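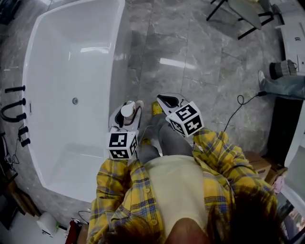 Where does the river go when it goes under the town?

It goes down through the old mill race, under the bakery and the bank and the back half of the school, and comes out again by the willows at the bottom of Perrin Street, a little browner than it went in. That was what my grandmother told me when I was small, and she told it the same way each time, with her hand moving along the kitchen table to show me the bends.

I should explain that the town is Urberg, and that the river is the Waker, though you would hardly call it a river if you came from somewhere with a proper one. In summer you could cross it in sandals. In March, when the snow let go of the hills, it was another creature altogether, and you could hear it through the bakery floor if you stood by the flour bins and the ovens were off. My grandmother, whose name was Solange Pichon, worked in that bakery from the time she was a girl, and she claimed she could tell the depth of the water from the pitch of it. I never knew her to be tested on this.

The year I want to tell about, I was thirteen and had been sent to stay with her while my parents moved house. They said I'd be a help to her, and we all knew it was the other way about. I slept in the room over the porch, which had a sloping ceiling and smelled of apples, and every morning she woke me in the dark so that we could walk down to work together. I complained about it, of course, but I remember those walks better than I remember most of my schooling. She wore a grey coat that came nearly to her ankles and she talked the whole way – about who had lived in which house, and who had married badly out of it, and what colour the shutters used to be before people lost their minds and painted them beige.

On the mantel at home there was a little wooden boat. It was no longer than my hand, with a stub of a mast and no sail, and on the side somebody had cut the word Pandinura with the point of a knife. I'd asked about it before and been told it was only an old toy. That March I asked again, at the kitchen table, while she was darning, and I suppose I was finally old enough, or else she was finally tired of being asked.

"Your great-uncle made that," she said. "There were 2 of them. That's the one that stayed."

Her brother, it came out, had been a great one for schemes. When she was nine and he was eleven he decided that they would find out for certain where the river went. Everyone said it came out at the willows, but had anyone watched it go the whole way? You couldn't, it was in the dark. It might go anywhere. It might divide, and one half might run off under the hills to the sea, and the water at the willows might be some other water altogether. So he carved two boats out of a broken chair leg and named them both Pandinura, which was a word he had made up and was very proud of, and on a cold morning they climbed down behind the mill and he put one of them in.

"And then we ran," my grandmother said. "Oh, how we ran! Down past the church, and I lost a shoe, and Monsieur from the bank shouted at us. And we got to the willows and sat down to wait."

"And?"

"And we waited until it was dark and we were both smacked for it."

The boat had never come out. They'd gone back the next day and the day after, and all that spring they looked for it on the way home from school. Her brother wasn't in the least disappointed. As far as he was concerned it was proved, the river divided, and his boat was on its way to the sea. He talked about it at supper until he was asked to stop. He left Urberg himself when he was seventeen, on a train, and wrote for a while, and then the letters came from farther and farther off and then they didn't come. She didn't say any more about that and I didn't ask. She bit off her thread and told me my bed wouldn't walk down the stairs to get me.

Well, you can imagine what I did with a story like that. I lay awake over it. I thought about the boat going round and round in some black corner under the school, under the very desks. And on Thu 7 March, which I know because I wrote it in my exercise book with a line under it, I took the other Pandinura off the mantel before we left the house and put it in my coat pocket.

I meant to slip away at the mid-morning rest, when the first loaves were out and the women sat down with their coffee. I got as far as the back door.

"You'll want your scarf," said my grandmother, behind me. She had hers on already.

She never asked what was in my pocket. We went down the steps behind the mill together, with me holding her elbow, since they were green and slick and there was no railing to speak of, and we stood by the mouth of the race where the water went in. It was loud enough that we had to lean close to talk. It was a good deal higher than I'd expected, the colour of strong tea, and it went under the arch in one long smooth muscle without so much as a splash.

I took out the boat. I'd been so sure of myself all night, and now I found I couldn't do it. It was the one that had stayed. It had sat on that mantel over sixty years, and I had only been looking at it for a week or two.

"It was his idea that we keep one back," she said. "In case we had the question wrong and needed to ask it again."

She held out her hand and I gave it to her. She turned it over and ran her thumb along the letters, and then she bent down, one hand on my shoulder, with a good bit of grumbling about her knees, and set it on the water as gently as you'd put down an egg. It was gone before she'd straightened up.

"Go on," she said. "I'll come along behind."

So I ran. I went past the church and past the bank, with my scarf coming undone and flour still on my sleeves, and a dog ran with me part of the way for the pleasure of it. At the willows I got down on my stomach on the wet bank, where I could see right up into the dark of the tunnel. Twigs came out. A bottle came out, and a cabbage leaf, and a lot of yellow foam.

My grandmother arrived in her own good time. She'd stopped for a bun for each of us, still warm, wrapped in a page of newspaper. She spread her coat on the bank and sat down beside me, and we ate, and we watched the water, and after a while she began to tell me about the house across the way, and the people who used to live there, and the colour of the shutters.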